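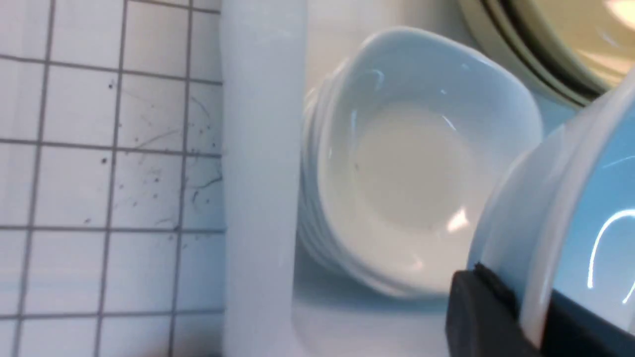

7 de maio de 2025

Copa do laboratório, louça e parede. Continuação do que ficou em aberto na última reunião.

O Jörg insiste que o produto da Erkness resolve qualquer respingo em azulejo com uma diluição de 10 ml para 200 ml de água e 30 minutos de espera. Não estou convencida. O rótulo fala em "superfícies esmaltadas" e mais nada, sem dizer que tipo de sujeira. No nosso caso há pontos pretos e uns riscos finos, acinzentados, espalhados por azulejos vizinhos na parte do meio da parede. Os pontos podem ser respingo seco. Os riscos já não sei, podem ser arranhão no esmalte, e aí não há diluição que tire.

Antes de passar o produto na parede toda: testar num azulejo só, metade com Erkness, metade com detergente comum. Anotar os dois. Da outra vez "melhorou bastante" foi tudo o que ficou escrito e isso não serve para nada.

Tigelas quadradas brancas: continuam empilhadas uma dentro da outra, ao lado da parede. Se alguém borrifar produto ali, cai na de cima. Tirar a pilha antes. O Jörg acha exagero.

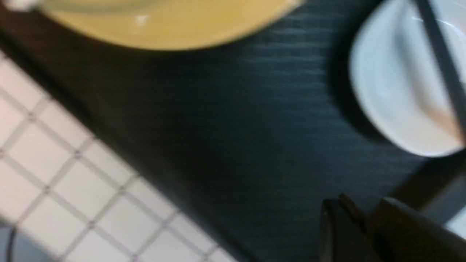 Usa Chareonsuk
Técnica de laboratório, sala Inthanon

Mesa. A superfície escura foi escolhida porque "não mostra mancha", o que para mim é defeito. Com aquele veio fino horizontal, gordura some de vista e continua lá. Proponho passar pano branco e olhar o pano. O método de olhar a mesa contra a luz, que a Flilmont recomenda no folheto, dá resultado diferente conforme quem olha.

Pratos: o amarelo e o branco ainda na mesa, o branco com um palito comprido escuro atravessado, tipo hashi. Na parte de baixo à direita do branco há um tom meio bege que pode ser resto de comida ou só reflexo. Não vou registrar como sujo sem passar o dedo.

Sobre a tal regra de 100% da louça guardada até o fim do expediente: duvido. Guardada não quer dizer lavada.

Pendências
- teste no azulejo (eu)
- perguntar à Clillel se o esmalte aguenta esponja abrasiva, por escrito
- Jörg Seidel: achar a ficha técnica do produto, a completa
- decidir onde ficam as tigelas durante o teste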